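How a Robot Arm Gets Ready to Move

The robot at the Sondgate workshop has two arms. Si-woo Choo and Dong-hyun Koo call it Semby. They started building it in January, and they still change parts on it most weeks.

A robot arm is a chain of stiff pieces with a joint between each one. Your own arm works the same way. You have a shoulder, an elbow and a wrist. Inside each robot joint is a motor, and the motor can turn only that joint.

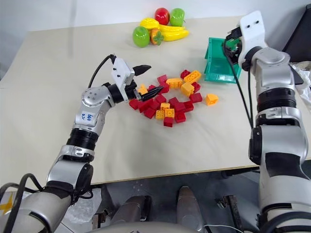 Moving one joint is easy. Moving them all together is the hard part, and a small computer does the math for it. Suppose you want a yellow block from a pile of red and yellow ones. The shoulder and elbow bring the hand close, the wrist turns, and the lower black finger points down at the block. The other arm can hold a basket at the same time – if the program keeps the arms from bumping.

The fingers are called a gripper. A gripper has to squeeze hard enough to hold on, but a hard squeeze can crush soft things. Dong-hyun sets the squeeze with a number in the program.

You can try this at home with 2 pencils. Hold one in each hand and pick up a block using only the tips. Then try it with one eye shut.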